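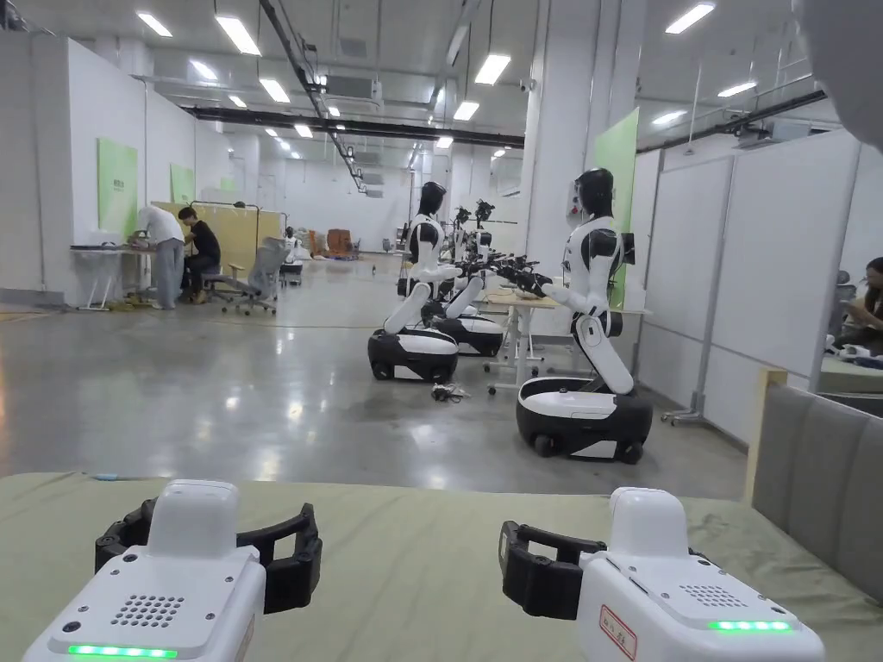
세이지색 천을 깐 자리. 뒤로는 윤이 나는 회색 콘크리트 바닥.

옷 개기, 우선 자리부터 펴고
나스타베오 살림 노트 | 2025년 9월 10일

옷 개는 법을 묻는 메일이 또 왔습니다. 서랍에 세워 넣는 법, 여행 가방에 말아 넣는 법, 배우자가 개도록 만드는 법. 마지막 것은 저도 답을 모르니 앞의 두 가지와 그 주변 이야기만 적습니다.

어디서 갤 것인가

소파에서 개면 소파에 쌓입니다. 무릎 위에서 개면 무릎만 한 크기로 접히고요. 셔츠 한 장을 소매까지 다 펼칠 수 있는 평평한 면이 필요한데, 보통 집에서는 식탁 아니면 침대입니다. 식탁이라면 천을 한 장 까세요. 맨 상판에서는 얇은 옷이 미끄러져서 반으로 접는 동안 나머지 반이 도망갑니다. 안 쓰는 홑이불이면 충분하고, 무늬 없는 색이 낫습니다. 꽃무늬 위에 꽃무늬 블라우스를 펼쳐 놓고 소매를 찾느라 애먹은 뒤로 저희 집 작업용 천은 전부 단색입니다.

천은 가장자리까지 당겨서 펴세요. 깔개에 주름이 잡혀 있으면 옷을 쓸어 펼 때마다 손이 걸립니다. 다림질까지 할 일은 아닙니다. 깔개를 다리기 시작하면 그날은 셔츠를 못 갭니다.

조명은 천장등 하나로도 됩니다. 다만 등을 등지고 서면 내 그림자 속에서 개게 되니, 자리를 한 번만 바꿔 보세요. 보풀과 얼룩도 그때 보입니다. 안 보고 싶으면 그대로 서 계셔도 됩니다.

바닥이 번들거리는 집

광을 낸 콘크리트 바닥은 천장 불빛이 그대로 비쳐서 근사합니다. 머리카락 한 올까지 같이 근사해진다는 점만 빼면요. 물걸레는 꼭 짜서 쓰고, 마른 극세사로 한 번 더 지나가세요. 식초와 레몬은 샐러드에 양보하시기 바랍니다. 산성이라 표면 광이 죽을 수 있습니다. 전용 중성 세제로는 저는 룸턴 것을 쓰는데, 뚜껑이 뻑뻑한 것 말고는 불만이 없습니다.

빨래를 안고 지나가다 양말을 흘리기 좋은 바닥이기도 합니다. 바구니를 쓰세요. 저도 그 생각은 늘 양말을 주우면서 합니다. 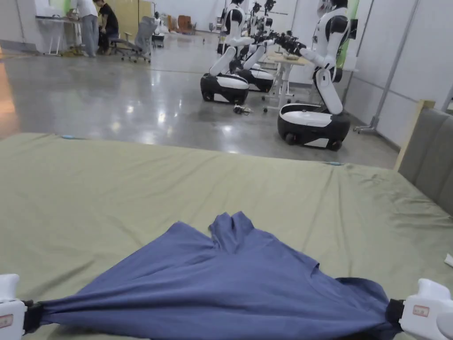 분류: 의류 관리 > 니트·티셔츠

파란 니트 셔츠처럼 짜임이 있는 옷은 양쪽 모서리를 잡아 팽팽하게 당기면 잡은 줄은 반듯해지고 가운데는 산처럼 솟습니다. 여기서 더 세게 당기는 분이 많습니다. 그러면 모서리가 귀처럼 늘어나고 산은 그대로 있습니다.

순서를 바꾸면 편합니다.

1. 옷을 엎어서 내려놓고, 목둘레부터 찾습니다. 구겨진 더미에서 제일 찾기 쉬운 부분입니다.
2. 어깨선을 손바닥으로 바깥쪽으로 밀어 폅니다. 집어서 당기지 말고 쓸어 주세요.
3. 소매를 꺼냅니다. 한쪽은 꼭 몸판 밑에 깔려 있습니다.
4. 밑단 양 끝을 가볍게 잡고 아래로 한 번만 당깁니다. 모서리 끝보다 조금 안쪽을 잡으면 덜 늘어납니다.
5. 양옆을 등 쪽으로 접고 소매를 그 위에 눕힌 다음, 밑단을 올려 반, 다시 반.

색이 짙은 옷은 접힌 골이 거의 남색으로 보여서 얼룩인지 주름인지 헷갈립니다. 손으로 한 번 쓸어 보면 압니다. 쓸어서 없어지면 주름, 안 없어지면 다시 세탁기로 갈 옷입니다.

침대에서 갤 때는 매트리스가 푹신해서 누르는 만큼 옷이 따라 들어갑니다. 힘을 빼고, 몸에서 가까운 쪽 가장자리를 쓰세요. 한가운데에 펼치면 팔이 닿지 않아 결국 침대 위로 올라가게 되고, 올라가면 눕게 됩니다. 개기 전에 시트 위 휴지 조각 같은 것도 치워 두세요. 니트는 그런 것을 데려가는 재주가 있습니다.

얼마나 걸리나

지난 환절기에 작정하고 세어 봤습니다. 가족 상의 49벌을 개는 데 한 시간 남짓, 그중 여덟 벌은 개고 나서야 뒤집혀 있는 걸 알았습니다. 다시 갰느냐면, 두 벌만 다시 갰습니다. 나머지는 입는 사람이 알아서 하겠지요.

서랍 칸막이는 스쿠브함과 발도비노스 두 가지를 써 봤습니다. 스쿠브함은 얇아서 자리를 덜 먹고, 발도비노스는 두껍지만 쓰러지지 않습니다. 니트처럼 퍼지는 옷에는 뒤쪽이 맞았습니다. 사기 전에 서랍 안쪽 높이를 재세요. 바깥 높이를 재고 주문한 칸막이는 지금 신발장에서 우편물을 받치고 있습니다.

다음 노트는 10월에, 겨울 이불 넣을 자리 만들기로 올립니다.

같은 분류의 글: 목 늘어난 티셔츠의 남은 쓸모 / 보풀 제거기 날 청소 / 짝 잃은 양말 보관 기한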